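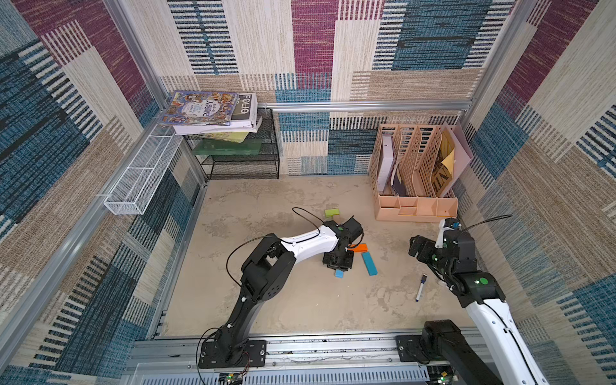 Comment ranger les blocs de construction prêtés par la ludothèque avant de les rapporter ?

Les blocs se rangent par couleur, à plat, dans le bac d'origine, la fiche d'inventaire posée sur le dessus.

La ludothèque Clidisby rappelle à ses adhérents que le fonds de jeux de construction compte désormais 463 pièces, réparties en 13 bacs numérotés. Chaque bac est accompagné d'une fiche plastifiée indiquant le nombre de blocs par couleur. Les emprunteurs sont invités à vérifier cette fiche au moment du retrait, puis à l'issue de la dernière séance de jeu, en signalant à l'accueil toute différence constatée.

Les blocs rectangulaires, dont les verts et les orange, sont les plus demandés par les familles comme par les écoles. Il est recommandé de les utiliser sur une surface plane et dégagée. Les tapis à poils longs sont déconseillés, les petites pièces s'y perdant facilement. Un sol uni de teinte claire, beige par exemple, facilite le repérage des blocs au moment du rangement. Les stylos et les feutres doivent être tenus à l'écart des jeux : l'encre s'enlève difficilement et plusieurs pièces de la série Palska ont dû être retirées du prêt pour ce motif.

Le nettoyage s'effectue avec un chiffon légèrement humide, sans produit abrasif. Les blocs doivent être parfaitement secs avant d'être replacés dans leur bac. Le lave-vaisselle et le trempage prolongé sont à proscrire, y compris pour les séries les plus récentes. Les housses en tissu fournies avec les bacs Tiwari peuvent être lavées à 30 degrés ; elles ne passent pas au sèche-linge.

La durée du prêt demeure fixée à trois semaines, renouvelable une fois si le bac n'est pas réservé. Les établissements scolaires conservent la possibilité d'emprunter deux bacs simultanément, sur présentation de leur carte de collectivité.

En décembre, l'espace de jeu au sol sera ouvert chaque dimanche jusqu'à 16 heures. L'accès est libre pour les adhérents, dans la limite des places disponibles, et les enfants restent sous la responsabilité de l'adulte qui les accompagne. Les retours pourront être déposés au comptoir de l'annexe Clurnow pendant les mêmes horaires.

Les pièces retrouvées après la restitution d'un bac peuvent être remises à l'accueil, sous enveloppe portant le numéro du bac concerné.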